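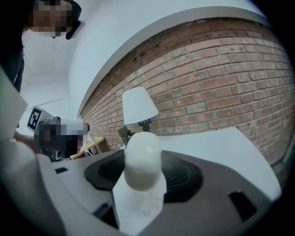
## 4. Your First Shift with the Langat

By now the Langat handheld gripper has been charged, wiped down, and argued over. Section 3 covered the charging. The arguing is covered in Section 9, "Changes to Your Job," which most people at Skondby read first anyway.

The Langat doesn't do your work. You do your work while holding it, and the Clindetti arm in the packing room later tries to do the same thing, more slowly and without complaining about the radio. Each completed task is called a take. A full shift is 60 takes. Peninah Biwott once did more and was asked to stop, as the upload couldn't keep up with her.

### 4.1 Before you pick it up

1. Sign the tool out on the shelf sheet. Initials are fine. "Me" has been tried.
2. Squeeze the handle fully and let go. Both fingers should open at the same speed. If one lags, see 4.4.
3. Wipe the lens with the gray cloth. Your sleeve is not the gray cloth.
4. Clear your own mug, phone, and lunch from the work surface. The Clindetti learns from whatever you do, and in May it spent a morning reaching politely for a sandwich.

**Note:** Tools are numbered by pair. If yours ends in 2, it belongs on the lower shelf.

### 4.2 Recording a take

1. Stand or sit where you normally would for the task.
2. Press the side button once and wait for the short tone.
3. Pick up the item at your usual pace. Slow, graceful movements look lovely and teach the arm to be late.
4. Put the item down, open the fingers all the way, and move your hand clear.
5. Press the button again. Two tones means saved. One long tone means error 119, and you get to do it over.

**Caution:** Keep hair, lanyards, and other people's fingers out of the gripper. It closes gently, but it does close.

**Caution:** Do not point at coworkers with the tool during discussions.

### 4.3 After the take

Mark a take "bad" if you dropped something, sneezed, or stopped to answer a question. There is no penalty for bad takes. Fergus Tennant had this put in writing after the first month, and the letter is taped inside the supply cabinet for anyone whose supervisor has a short memory.

The Kellovex screen shows the site total. It stood at 2,329 when this page was last revised. It does not show totals by person, and it should not be set up to do so. Report it to Shabani Waweru if you see a name next to a number.

### 4.4 If something is wrong

- **One finger lags:** Check for tape residue at the hinge. It's usually tape.
- **No tone:** Volume is set to zero. Ask the last shift.
- **Error 119 three times running:** Put the tool back, write "119" on the sheet, and return to your regular station. You stay on the recording rate until the end of the shift.
- **Your wrist hurts:** Stop. Tell Bradley Nuttall, who keeps the rotation list and will swap you out the same day.

Continue to Section 5, "Cleaning and Overnight Storage."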